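The Surveyor's Kettle

A short story
7 min read
Last updated: December

The company sent me up the Uto in the dry season, when the river was low enough to walk across in most places and the barge had to be pushed off the sandbars with poles. I had one trunk, a box of maps and a kettle my aunt had given me when I passed my exams, and I was prouder of the kettle than of the exams. I was to live in the village of Tlapale until the rains and draw a line around 4,000 acres of forest, and when the line was finished the people inside it would be told where they stood, which the company seemed to think they did not know.

I was given a room behind the store. The woman who kept the store was past seventy and wore a man's hat indoors and out, and she let me know on the first evening that the last surveyor had left owing her for candles. I paid for his candles. I have never been sure whether he really owed for them, but it was the best money I spent in all that time, for after that she sent soup across to me whenever it rained on the roof, and sometimes when it didn't.
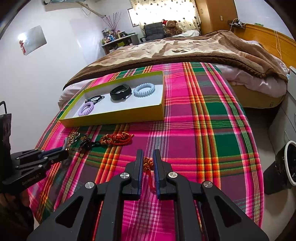 The Line

I had two helpers, a father and his son, and we went out every morning before five with the chain and the stakes. The father walked ahead. He had a way of going around certain trees, a wide and rather polite way, as you would go around an old neighbor dozing in a chair, and for the first week I thought he was only avoiding ants.

"Is there something wrong with that one?" I asked him at last.

"No," he said. "It's my mother's."

I looked in my instructions, for I was young and the instructions were very thick, and there was a page on timber and a page on mineral traces and half a page on snakes, but there was no column in which a person could enter a mother's tree. So I wrote it in the margin. The next day there was one that belonged to the storekeeper's brothers, and a bend in the creek where the boys were taken to learn to swim, and a stretch of high ground with a name so long that I had to turn the page sideways to fit it in. By the time we reached the far corner my margins were fuller than my columns, and I had begun using the backs of the sheets.

You must understand that I was not a brave person. I liked my wages, and I liked my aunt telling her friends about them. I told myself that a margin was only a margin, and that someone in the office at Flaklow would rub it all out with a soft eraser and nobody would be the worse for it.

The dredges were already working downstream by then. On still nights we could hear them from the store porch, a low grinding that went on past midnight, and the water that came by the landing when the wind was from the south was pushed back brown against the bank. The storekeeper would take off her hat to listen and then put it on again.
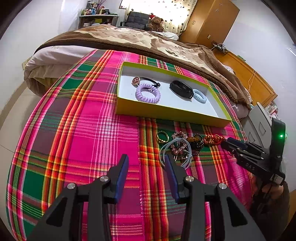 Fostimdale Quarterly - Issue 2 - page 31

The man from Flaklow came up on the first high water. He was not the villain I had been getting ready for. He had a bad tooth and a photograph of his twin girls, and he sat on my trunk and drank tea from my kettle with real thankfulness, holding the cup against his jaw. Then he asked to see the sheets.

He read them for a long time. He read the columns first, running his finger down, and then he began turning the pages sideways.

"What am I meant to do with this?" he said.

I said I supposed he could copy it out fair, or he could leave it out, and that I would have to say so if anyone asked me. My voice came out much higher than I wanted. The rain had got going properly on the roof, and I remember thinking that the soup would be along soon and that there would only be one bowl.

There were two. She must have seen his boat. She carried them across the yard under a piece of tin, set one down in front of each of us, and told the man from Flaklow that oil of cloves was on the second shelf and he could pay for it before he left.

He stayed three nights. On the last morning he rolled up the sheets, margins and all, and put them inside his own coat, and I went down to the landing with him and held the rope. He said he could promise me nothing. I said I knew that. The father and son were standing a little way up the bank, and the boy lifted one hand, and after a moment the man from Flaklow lifted his.

I left the kettle with her when my own boat came. She said it was a poor sort of kettle and put it on the stove.

Comments (3)

riverbend_reader
I read this one out loud to my husband while he did the dishes and he let the water go cold. The candles! I would have paid for them too. Will there be more about Tlapale?

old chainman
Worked on a survey crew for years and the part about the margins got me. We all had things we wrote in the margins. I would have liked to know what became of the sheets, but I guess she wouldn't have known either.

Marsh Hen
Lovely, though I think the aunt deserved to get her kettle back.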